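Singer Melari brings hometown songs to a packed Clorkach Hall

Melari has been promising her fans a proper homecoming for ages, and she has finally given them one! The singer played to over 300 people at Clorkach Hall, opening with "Inthanon", the slow, gorgeous title track of her second album, and hardly pausing for breath after that. 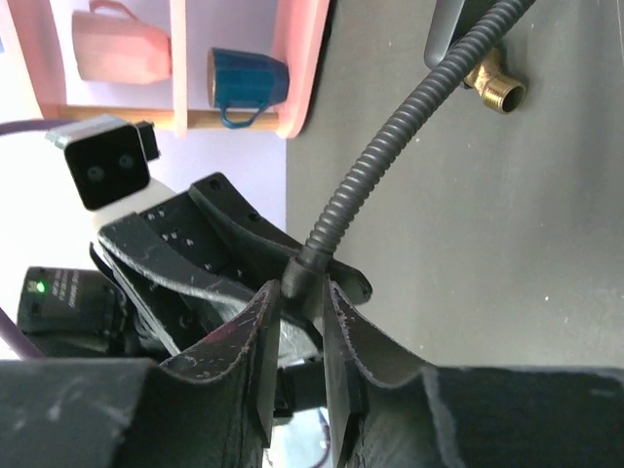

She sang 16 songs in all, four of them brand new, and the crowd already seemed to know half the choruses. The biggest cheer came when her old singing teacher, Huguette Wong, walked on for a duet – a lovely moment, and both of them were laughing by the second verse.

"I learned to sing 40 steps from this stage," Melari told the audience. "I used to be embarrassed by how I talked. Now I put it in every song." 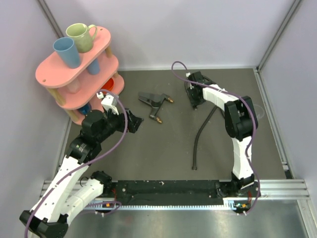
Hsiu-ying Tai
Music Reporter
21/05/2023

Support came from local trio Skirex, whose loud, cheerful set deserves a mention of its own. Their drummer broke a stick in the first number and carried on with whatever was left of it.

Melari goes back into the studio next month to finish her third album, due out in October. A run of 1,000 signed vinyl copies is planned, and the hall's box office is taking names for those now.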